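The Second Verse

Jayanthi Rai had played the same nurse on television for eleven years. The nurse was called Sister Meera, and people still called her this name in the supermarket, beside the onions, with their hand already on her arm. She was always polite. She answered questions about the hospital as if it was a real one.

In September the producers wrote her out. Sister Meera took a bus to her mother's village and the bus did not come back in any later episode. Jayanthi watched it at home with the sound low, and when the closing song began she noticed that she was singing along, and that she was singing a different line from the one on the television. Hers was lower. She liked it better.

She phoned Narayanan Palaniappan, who had written the closing song in 2000, when the show was new and he had all his hair.

"I want to make a record," she said.

He was quiet for so long that she checked the telephone.

"What kind of record?"

"I don't know the name of the kind. Slow. With few instruments."

"You cannot sing, Jayanthi. I say this with love. In the wedding episode we used another woman."

"I know you used another woman. I was standing there with my mouth open."

He told her to come anyway, and to bring something to eat.

The studio was on the second floor of a building in Tinalstead, over a shop that repaired sewing machines. Narayanan shared it with a young sound engineer, Wulan Osman, who wore her headphones around her neck even in the street. She had never seen the show. This was a relief to Jayanthi and also, a little, an insult.

"Stand here," said Wulan. "Sing what you have."

Jayanthi had two verses written in a school notebook. The first was about a bus. She sang it with her hands behind her back, and she heard her own voice come out small and careful, the voice of a person reading a letter from the bank. She stopped before the end. 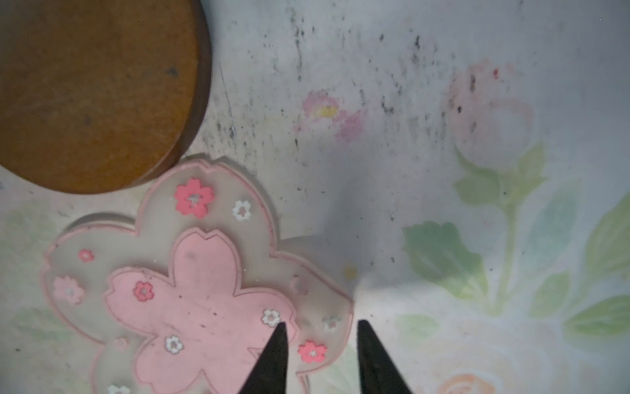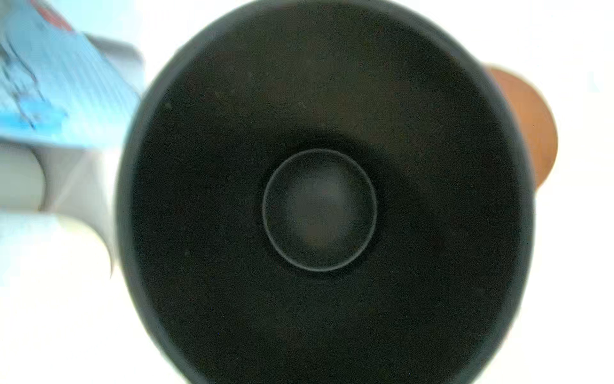 Fiction

"Again," said Wulan. "But don't act."

"I was not acting."

"You were acting a singer."

Narayanan looked at the floor. He had worked with actors all his life and he knew when to look at the floor.

They ate the lunch that Jayanthi had brought, and nobody spoke about music. Wulan asked what the bus was. Jayanthi explained the whole story, the village, the mother who had never appeared on the screen, the suitcase which was empty because the property master did not want her to hurt her back. In the last shot she had to lift it as if it was heavy. They did it nine times. The director, Kumaresan Menon, told her that the arm was good but the face was too sad, and she should think about something pleasant.

"And what did you think about?" asked Wulan.

"I thought that I must remember to buy light bulbs."

Wulan laughed with her mouth full. Then she put down her spoon and said, "Sing me the light bulbs."

"There is nothing about light bulbs in it."

"Then write it."

It took her 40 minutes, at the corner of the mixing desk, with a pencil borrowed from downstairs. The new second verse had an empty suitcase and a list of shopping. It did not rhyme properly. When she sang it she forgot her hands, and on the last line her voice went down to the place where it had gone at home, in front of the television. Wulan did not say anything. She only pointed at the ceiling with one finger, which meant that she wanted it once more.

The song was finished before the winter. A small label called Muluvitz put it out on Dec 14, 2024, with a plain gray cover and no photograph. Divya Lobo, who had been Jayanthi's agent since before the nurse, was against the plain cover. She said that people would buy Sister Meera's face and they would not buy gray.

"Then they will not buy it," said Jayanthi.

Not many did. A late program on Undard Radio played it, between a weather report and a man with a flute. Jayanthi listened in the kitchen, standing up. She found one wrong breath in the first verse and was annoyed with Narayanan, who had promised her that it could not be heard.

The next week she was in the supermarket and a woman touched her arm beside the onions.

"Sister Meera," said the woman. "Did you ever arrive at your mother's?"

Jayanthi thought about it.

"The bus was late," she said. "But yes, I arrived."

The woman was very glad to hear it. She wanted to know if the mother was well, and they talked about the mother's knees until the line moved.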